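普伦布里奇旧物交换站三月重新开放 帽子与玩具零件整理成为本次重点

本站消息 位于普伦布里奇（Prunbridge）老街的赫维亚（Hevia）旧物交换站，在关闭了一个冬天以后，于三月重新向居民开放。交换站的面积比以前大了，从原来的一个房间增加到3个房间。其中最里面的一间是整理室，居民送来的帽子、玩具、小件零件和家居用品，都要先在这间房间里经过整理，然后才放到前面的架子上。

交换站的规则和从前一样：居民可以把自己不再使用、但是还完整的东西带来，也可以从架子上拿走自己需要的东西，不需要付钱，也不需要登记姓名。每个人每次最多可以拿走2件物品。一袋玩具零件按照一件计算，一顶帽子也按照一件计算。

根据交换站贴在门口的年度说明，去年全年一共收到物品3313件，其中帽子和围巾类416件。说明中写道，帽子是最受欢迎的物品之一，但是也是最容易在架子上变形的物品。以前帽子都是一顶压着一顶放在篮子里，过了几个星期，帽檐就弯了，帽顶也塌下去，居民看见以后不愿意拿。所以今年交换站决定改变帽子的放法，把它们分开摆放，并且向居民征集不用的帽架、花架和各种金属丝做的架子。

征集的消息发出以后，居民送来了几种不同的架子。有的是木头的，比较高，适合放在地上；有的是用金属丝弯成的，上半部分像一个圆形的笼子，可以放在桌上，也可以放在柜台上。交换站认为后一种比较合适，它的重量轻，搬动方便，圆形的部分也能从里面支持帽顶。不过这类架子的大小不一样，需要和帽子一件一件地试。 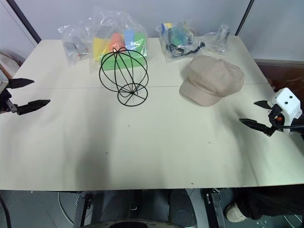

报童帽在去年冬天以前就有不少居民询问。这种帽子的帽顶是由几块布料拼起来的，比较饱满，如果长时间受压，拼缝的地方会出现折痕。整理室现在的做法是，先用软刷子把表面的灰尘刷掉，再用手从里面把帽顶慢慢撑开，最后让它在桌上平放一个晚上。浅颜色的帽子还要检查帽檐的边缘和里面的吸汗带，有明显污渍的，先送去清洗，不直接上架。

除了帽子以外，今年变化最大的是玩具和小件物品。过去这些东西都放在纸箱里，居民要蹲在地上翻很长时间，才能找到一块合适的积木，或者一根需要的线。孩子们很喜欢翻箱子，但是翻过以后，零件常常混在一起，有的还掉到柜子下面。现在改用透明塑料袋分装，站在架子前面就可以看到袋子里大概是什么东西，不需要把袋子打开。

分装的方法并不复杂。颜色鲜艳的大块玩具放在比较大的袋子里，小的圆形物件单独放一袋，不让它们到处滚动。带子、线和一时分不清用途的小东西，先合在一起放一袋，等到有时间再仔细分类。交换站提醒居民，这种混合的袋子也可以拿走，但是请整袋拿走，不要在架子前面把里面的东西倒出来挑选。

关于塑料袋的使用，也有居民提出了不同的意见。一位经常来交换站的居民在留言本上写道，旧物交换本来是为了减少浪费，如果每一件小东西都要用一个新的塑料袋，好像不太符合这个目的。交换站在留言本上作了回答，说明现在使用的袋子是由特拉斯特伍德（Trastwood）文具店提供的，都是店里拆开货物以后剩下的包装，有一些已经起皱，但是还可以用。居民把东西拿回家以后，如果袋子没有破，希望下次来的时候带回来。门边为此放了一个回收盒。

另一条留言问，为什么不用玻璃瓶或者塑料盒来代替袋子。交换站的回答是，瓶子很重，放在高的架子上不安全，塑料盒的数量又不够。如果有居民愿意送来带盖子的透明盒子，交换站很欢迎，尤其是鞋盒大小的。

整理室的桌子也引起了一些讨论。房间里使用的是浅色的大桌子，比较容易看清楚小零件，深色的东西放在上面更是一眼就能看到。有的居民建议铺一块桌布，保护桌面，但是试用了几天以后又拿掉了，原因是桌布容易滑动，小零件也会藏在布的褶皱里。现在每天结束工作以前，用湿布擦一遍桌面就可以了。

交换站同时公布了目前不接收的物品：没有包装的食品、药品、刀具、破碎的玻璃制品，以及已经发霉的布料。电线和充电线可以接收，但是外皮破损的不可以。帽子和围巾请在送来以前先洗干净、晾干。玩具最好是同一套的放在一起，如果缺少了几块，也请写一张纸条放在袋子里，让后面的人知道。

交换站还计划在旁边的辛（Sin）茶室举办一次小型的帽子交换活动，具体的时间会贴在门口的布告板上。参加的居民可以带一顶自己的帽子来，换走另一顶。活动中也会演示怎样给帽子定型，怎样用家里现有的材料做一个简单的帽架。茶室的地方不大，如果来的人多，活动会分成上午和下午进行。

重新开放以后，交换站的开放时间是上午十点到下午四点，中午不休息。送来物品的居民请从后门进入，把东西直接放在整理室门口的推车上；只是来挑选物品的居民，请走前门。后门外面的路比较窄，请不要长时间停车。

目前最需要的物品是：冬天用的儿童帽子、完整的积木、带盖子的透明盒子，以及可以放在桌上的小型帽架。成人的外套和大件家具暂时没有地方存放，请居民先不要送来。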